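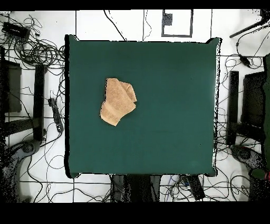 Figura 4. Vista superior da mesa de trabalho, com a toalha bege amarfanhada sobre o tecido verde.

4.3 Análise das falhas de preensão

Das 999 tentativas de dobra registradas com o sistema Stetum, 183 terminaram em parada de segurança ou em perda do tecido antes da primeira dobra. As demais falhas, ocorridas em etapas posteriores, são tratadas na Seção 4.4.

O modo de falha mais frequente apareceu em configurações como a da Figura 4, em que um canto da toalha está dobrado sobre o corpo da peça. O detector de cantos atribui pontuação alta à ponta do triângulo formado pela sobreposição e a trata como canto livre. O planejador envia então o braço a uma altura calculada para uma única camada. Com duas ou mais camadas sob os dedos, a força vertical ultrapassa o limite de 10 N e o controlador interrompe o movimento. Em parte dos casos a parada ocorreu tarde e a garra arrastou o forro da mesa junto com a toalha, o que invalidou a calibração do plano de trabalho até o fim da sessão.

Um segundo problema vem da imagem de profundidade. Nas bordas da mesa, sobretudo à direita e nos cantos, a transição entre o tecido verde e o piso branco produz pontos ruidosos, visíveis na figura como uma franja de pixels pretos. Quando a toalha se aproximava dessa região, a segmentação incluía pontos espúrios e deslocava o centro estimado da peça. Aplicamos uma erosão à máscara da mesa antes da segmentação, com perda de área útil.

A falha mais grave teve outra origem. Numa sexta-feira, na tentativa 408, o braço direito parou no meio da trajetória e não respondeu ao comando de retorno. Efua Appiah, que operava a estação, acionou a parada de emergência. O registro mostrou perda de comunicação com o controlador Undell, atribuída a um conector mal encaixado no cabo de rede. Os cabos corriam soltos pelo piso em volta da mesa, e o protocolo não previa inspeção entre sessões. A verificação dos conectores passou a ser feita antes de cada série, e o tempo limite de comunicação foi reduzido.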